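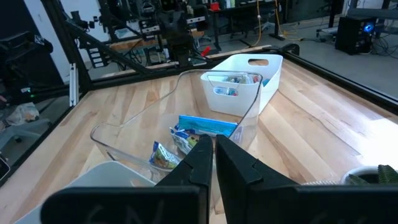
Clear plastic bin on a wooden tabletop

Silver ear wires turning dark after soldering
Asked by Ajith Thomas, 10 September 2013

I make drop earrings in sterling and sell them through Jaidee. The last batch was 172 pairs. After soldering, pickling and polishing, a gray-purple patch shows on the flat part behind the stone setting. It comes back after every polish. The ear wires themselves are fine. Sheet is 0.8 mm from Drukska, same supplier I have used since April. Flux is Flodo paste. Is this bad sheet or am I doing something wrong? I would prefer not to plate.

Answer 1
Probably the sheet. Try a different supplier.

Answer 2, by Parvathi Naidu
This is firestain. Sterling is 7.5 percent other metal, usually copper. When the piece is heated in air, oxygen gets below the surface and the copper oxidizes there. Pickle removes oxide from the surface only. Polishing exposes the layer underneath, so the patch looks worse on flat areas.

To remove it, sand with 400 grit until the color is even, then 600, then polish. Check under a sheet of white paper held at an angle. The stain shows as a shadow with a definite edge.

To prevent it, coat the whole piece with boric acid in denatured alcohol, burn off the alcohol away from the container, then apply your paste flux at the joint. Use a larger, softer flame and get off the metal as soon as the solder flows. If you have 4 joints on one piece, do as many as you can in one heating.

Set stones after all of this. Onyx does not like the torch or the pickle.

Answer 3
I switched to Flarnon sheet, which is a low-stain alloy. It costs more and needs a bit longer to solder. Still get a faint mark sometimes. Don't mix the scrap with your regular sterling.

Comment from Ajith Thomas
Tested the boric acid coat on two pairs. No patch on either. Will sand the rest.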